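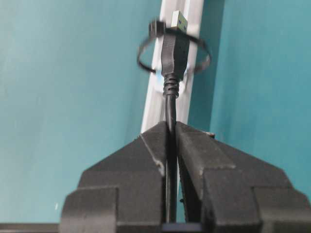

A black USB cable.

Anyone moving to a smaller home should sort household papers before packing begins. My own move from Genmont to Bondlow involved 155 folders, and most of them were no longer needed. Tax records were kept together, and expired warranties were shredded. Necati Bayram kindly reviewed the insurance files and advised keeping the two most recent policies.
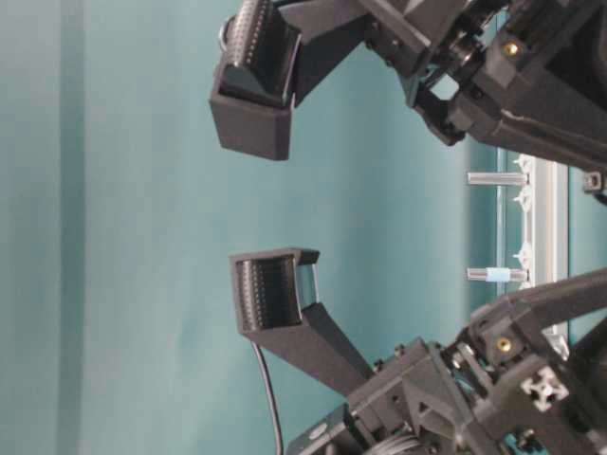

What to Keep Close at Hand

The lease, medical records and mover's receipt should travel with the owner. Mail forwarding should be requested 30 days in advance. My remaining folders will be sorted in July.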